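June, notebook, just after lunch

Moved the fastener sorting over to the big round table by the window today, and I should have done it months ago! The bench was hopeless for it. Every time I put a bolt down it rolled under the vise and I'd be on my knees with the flashlight again. The white top is so much easier on the eyes, and the black rubber washers really show up on it.

The job is the Wullent kits. The box from Grasoteo came in with everything tipped together (bolts, washers, the lot), so it all has to be matched up again before anything goes in a bag. I like standing the bolts upright on their heads first and dealing with the washers after that, one bolt at a time.

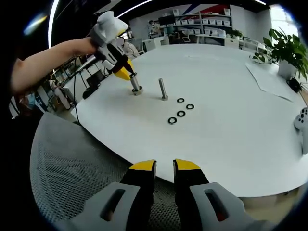 Anyway, the bolts stay up fine as long as no one leans on the table. I bumped it with my hip once and had to start a row over. The washers are a bit grabby and like to stick together in the bag, so I've been spreading them out flat before I use them, any old way, no neat lines.

Got 189 kits bagged before I stopped for coffee, out of 1,000, so there's plenty left for whoever wants a turn. Bags go in bundles of 10 with a rubber band. Please don't water the plant while bolts are out, I did that last time and spent ages drying things with paper towels.

Still to do: ask Voler if they want the spare washers in the same bag or a separate one. Also need 2 more rolls of labels.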